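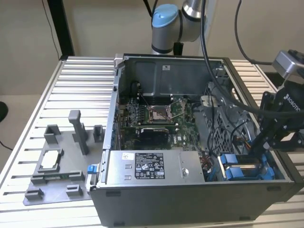
Saturday, most of it gone already, so this is going to be quick. Coffee's cold and I want to get it down before I forget which numbers are the good ones.

Where things stand with the Dell job: the arm can find the tower, find the drive bay, and go in at a decent angle. What it can't do yet is stop going in when it should. I set the force limit at 400 in Flumow (raw units, don't ask me what they convert to, the manual skips it) and that's too much. Caddy hits the lip of the cage and the arm just leans on it. Dropped the limit to 100 and now it quits at every little rub. So the answer is somewhere between and I'm going to be boring and step through it.

Themis Antoniadis from the shared shop came by and looked at my approach path for maybe a minute and said "why are you coming in flat." Good question. I was coming in flat because I drew it flat. So now it's tilted, low end first, then rotate down, then push. Way better on paper. Spent the whole morning redoing waypoints for it.

## The fixture

Third version of the tray. Gray again, that's the roll I had. Changes from v2:

- CPU pocket is a hair looser. v2 gripped the chip and I did not love prying at it
- tall post stays. Still the best thing I have for lining up the tray after somebody bumps the table
- low blocks at the front moved, they were in the way of my hand, not the robot's

Printed it overnight on the Stenel, no warping worth talking about. The slotted table makes all this so much easier. Loosen, slide, tighten, done. My old bench was a door on two sawhorses and every bolt hole was a commitment.

Oh and the socket. Retention frame is open and stays open while I work on drives. I know, I know, pins. I keep my sleeves rolled up. The chip goes back last and that's a seperate routine, I'm not even starting on it until the drives are boring.

## Drive caddies

OK so the part I'm really here for. Blue plastic caddy, 3.5-inch drive in it, goes down into the bay on the right.

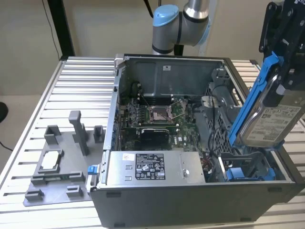
The grip point matters a ton. Too far up the caddy and the low end swings when the arm slows down, too far down and the fingers run out of room at the cage. I had one spot saved in the Padell config and a different one in my notebook and of course I was running the wrong one for two days. Fixed. Deleted the other one so I can't do it again.

Speed: 425 on the travel moves, way slower for the last bit. I tried keeping it at full speed right up to the opening. Don't.

Cables are the other headache. The bundles inside the case hang down by the drive cage and they move every time I touch anything in there. Tried routing with a bit of tape, tape let go. Zip ties next. The gripper cable needs a longer loop too, I can hear it tug on the connector when the wrist turns and that sound makes my neck hurt.

Log is at 2,695 lines and I should rotate it but there's a weird timeout in there somewhere that I want to find first. Shows up after a long idle, never while I'm watching. I think it's the Stergiou driver going to sleep on me. Someone on the forum said to ping it every few seconds, which feels gross, but I'll take gross at this point.

To do before the end of May, in no real order:

- step the force limit up from 100, write down every single result (on PAPER)
- longer cable loop at the wrist
- zip ties inside the case
- find the timeout
- pull-out routine, same caddy, backwards. Probaly not as simple as running the waypoints in reverse but I'm going to try that first anyway

If you've done drive swaps with an arm and have a force number that works for plastic caddies, leave it in the comments, please. Going to go eat something and then start at 100 and work up.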